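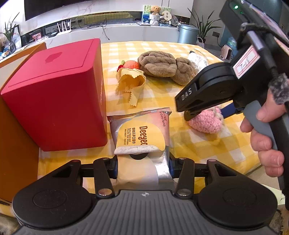
26.01.2024
von admin

Im Dezember habe ich den Beschaffungsplan für das laufende Jahr geschrieben, und er hat keine zwei Wochen gehalten. Ich schreibe die Änderungen hier auf, weil im Herbst die nächste Runde ansteht und ich dann nicht wieder bei null anfangen will.

Es geht um Handgreifer, also die Geräte, mit denen wir im Haushalt Aufnahmen für Greifaufgaben machen. Dinge vom Tisch aufnehmen, in einen Karton legen, wieder herausholen, umstapeln. Der Roboterarm, für den das Ganze gedacht ist, steht im Plan von Proneo erst am Ende und ist nicht mein Budget. Mein Budget sind die Greifer, alles, was man zum Betrieb braucht, und das Material auf dem Tisch.

Ursprünglich wollte ich acht Greifer bestellen und damit vier Plätze mit je zwei Geräten ausstatten. Jetzt werden es neun. Der neunte liegt im Schrank und wird nur angefasst, wenn einer ausfällt. Bei der letzten Runde hatten wir kein Ersatzgerät, und ein defekter Abzug hat gereicht, um einen ganzen Platz stillzulegen. Die Miete für die Wohnung lief weiter, die Fahrtkosten auch. Ein Reservegerät ist teuer, ein leerer Platz auf Dauer teurer.

Angebote hatte ich von zwei Händlern, Bekex und Pollbridge. Bekex war beim Grundgerät günstiger, hat aber Fingerauflagen, Kabel und Halterungen einzeln berechnet. Pollbridge hat ein Paket angeboten, in dem ein Satz Auflagen und die Halterung schon enthalten sind. Nach dem Zusammenrechnen lagen beide so nah beieinander, dass die Lieferzeit entschieden hat. Wir haben bei Pollbridge bestellt. Die Rücksendebedingungen habe ich mir diesmal vor der Unterschrift durchgelesen.

Bei den Fingerauflagen habe ich mich am stärksten verschätzt. Im alten Plan standen sie unter Kleinteile, zusammen mit Schrauben und Kabelbindern. Sie gehören in eine eigene Zeile. Der Gummi sitzt bei jedem Griff am Gegenstand, auf Folie, Stoff, Pappe und Häkelzeug, und wenn er speckig wird, rutschen glatte Verpackungen weg. Ich rechne jetzt mit rund 50 Auflagen bis zum Sommer und schaue dann, was übrig ist. Falls wir die Farbe wechseln müssen, dann bitte an allen Plätzen gleichzeitig - sonst passen die Aufnahmen nicht zusammen.

Das Tischmaterial ist der billigste Posten und macht die meiste Arbeit. Bisher hat jeder mitgebracht, was zu Hause herumlag. Das ergibt eine brauchbare Mischung, aber niemand weiß, was man nachkaufen kann, wenn etwas kaputtgeht. Für diese Runde habe ich einmal groß eingekauft: 261 Euro für Stofftiere, Tücher, Feuchttücher, Schachteln und allerlei Verpacktes. Die Quittungen liegen im Ordner. Wichtig sind mir weiche Sachen ohne feste Form, davon hatten wir zu wenig. Ein Karton ist schnell gegriffen, ein zusammengeknülltes Tuch macht jedes Mal etwas anderes. 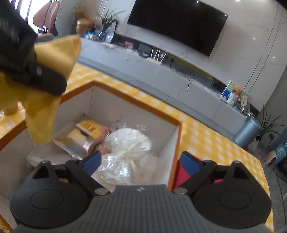 Handgreifer am offenen Karton, links oben das gelbe Tuch in der behandschuhten Hand.

Handschuhe stehen neu in der Liste. Ich habe sie nach Größen aufgeteilt, auch wenn das beim Bestellen lästig ist. Ein zu großer Handschuh stört am Abzug, und beim Vorbereiten des Kartons bekommt man damit keine Tüte auf. Kartons selbst kaufe ich nicht mehr. Die vom Wareneingang sind gut genug, solange der Rand gerade geschnitten ist und die Wände nicht nachgeben.

Was ich gestrichen habe: eigene Tische und eine eigene Beleuchtung. Im Dezember klang das vernünftig. Nach den ersten Terminen in Wohnungen finde ich, dass die vorhandenen Tische reichen. Wir brauchen die Unterschiede zwischen den Räumen ja gerade. Das Geld geht in Speicherplatz, den hatte ich zu knapp angesetzt, und in stabile Transportkoffer. Die alten Koffer haben innen keine Polster für die Greiferfinger, und ich will die Geräte nicht weiter in Handtücher wickeln.

Offen ist noch die Wartung. Flores, so heißt bei uns das interne Projekt für alles nach der Aufnahme, hätte gern einen festen Termin im Monat, an dem jeder Greifer geprüft und neu kalibriert wird. Ich bin dafür, habe aber keine Arbeitszeit dafür im Plan. Entweder fällt dafür ein Aufnahmetag weg, oder wir kürzen bei den Koffern. Bis zur nächsten Besprechung lasse ich beides stehen und trage die Wartung mit Fragezeichen ein.

Die Bestellung für die zweite Lieferung Auflagen geht raus, sobald die Kostenstelle freigegeben ist.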